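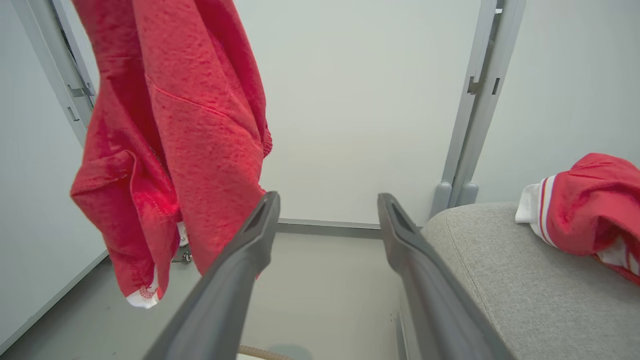 Walk-through of the sorting cell, garment side, March 8, 2021. Done by Neusa Evangelista w/ Pentti Miettinen from maintenance. Took longer than planned, second half of this is typed from my notes. The arm does the picking now and the people do grading, tags and bagging, so the old checklist doesn't fit anymore and I changed some lines. Started with the arm idle, fingers open, nothing in the grip. One red top hanging, another red piece with the striped white cuff left bunched up on the gray cushion. Second one is my first comment. Pieces don't get parked on the seating, they go on the rack or in the intake bin. Told the shift already.

1. Emergency stop, operator side
OK. Pressed it, arm stopped, reset fine. Button is a long reach for anyone shorter than Pentti. Move it down.

2. Emergency stop, bagging side
OK. Label peeling, replace.

3. Gripper fingers, wear and fit
OK. Pads checked by hand, power off. No splits. Pentti wants them swapped in April regardless, part is on the Koyama order.

4. Wrist cable and strain relief
Needs work. Cable tie is too tight at the elbow, rubs when the arm turns in. Re-tie with slack. Pentti, by end of week.

5. Rack posts and brackets
OK. Shook both sides. One bolt a quarter turn loose, tightened on the spot.

6. Casters locked before start
FAIL. Found one unlocked. Rack moves, then the arm is reaching where the rack used to be. This was nobody's job before becuase people just followed the rack. Now it's the starter's job, goes on the start sheet.

7. Floor clear inside the line
OK at time of check. Keep it that way – baskets creep in by the afternoon.

8. Floor line itself
Worn near the bagging table. Repaint. Tape is not good enough, we tried tape.

9. Speed setting
OK, on 2. Wellington Trindade asked if it can go up one for the Jallerico lots. Not until the bagging table is moved. Right now the arm outpaces two people and they start reaching in to catch up. Saw it happen once during the check, stopped it, talked to the person, no write-up.

10. Reaching in
See 9. Rule again: nobody's hand past the line unless the light is white. Includes straightening a sleeve. Includes leads.

11. Guard light visible from all stations
FAIL. Tagging can't see it when the tall rack is loaded. Need a second light, ticket 3089 opened.

12. Dropped garments
Old habit is to bend and grab. New rule is pause, wait for white, pick up, resume. People skip it, they say the pause counts against them on the Zelleck screen. It does. Asked Marcelino Lorente to take pause time out of the personal numbers. He said he'd look. I want this fixed before the next check, no point having a pause button that costs you.

13. Lifting
Better. No one in the cell is lifting full bundles overhead now. Shoulder complaints down acording to the shift leads, don't have the sheet in front of me.

14. Standing and wrist strain
Worse for tagging. Same small move all shift. Rotate every 2 hours, post it where folks can read it. Rotation was agreed and then not done.

15. Noise
OK. Fine to talk over.

16. Training records
Not complete. Neusa Toledo has signed for everyone on days. Evenings missing, the Kukix module wouldn't load for them. Paper version until it does. No signature, no cell work – they can grade at the back table.

Other comments
Several people asked if grading is next to be automated. Not a safety item and I don't have the answer, but it came up enough that a manager should come down and say something. People who are worried about their job won't press pause.

Open: 4, 6, 8, 11, 12, 14, 16. Item 1 button height and item 2 label go to Pentti too. Cell can run on 2 with the casters checked by the lead each start. Copy to Wellington and board by the time clock.

N.E.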